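Pink dye transfer from one garment – rewash or separate?

Posted in Laundry & Fabric Care

I sort on a gray fabric surface, with the light blue items going in the white basket. One pale pink piece with a ribbed section stays out every time because I don't trust the dye. It has been through 4 cold cycles. Is it safe to wash with the blues yet? 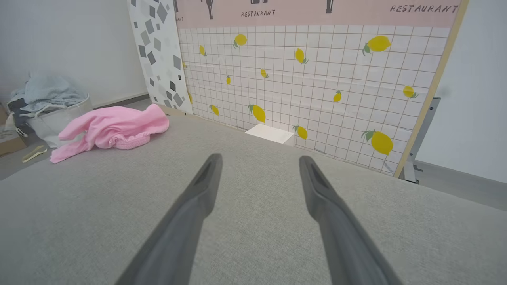 Malachy Mulcahy
Test it before you mix it. Wet a hidden seam, press a white cotton cloth on it for 10 minutes and check the cloth in daylight. No color on the cloth means it can go in with the blues at 26 °C. If there is color, wash it alone twice more and repeat the test. Check the ribbing separately – elastic yarn is often dyed in a different bath.

Hollis
I just put everything in together. Never had a problem.

Rima
Color catcher sheets help, but they won't stop transfer if damp items sit in a heap. Unload right away.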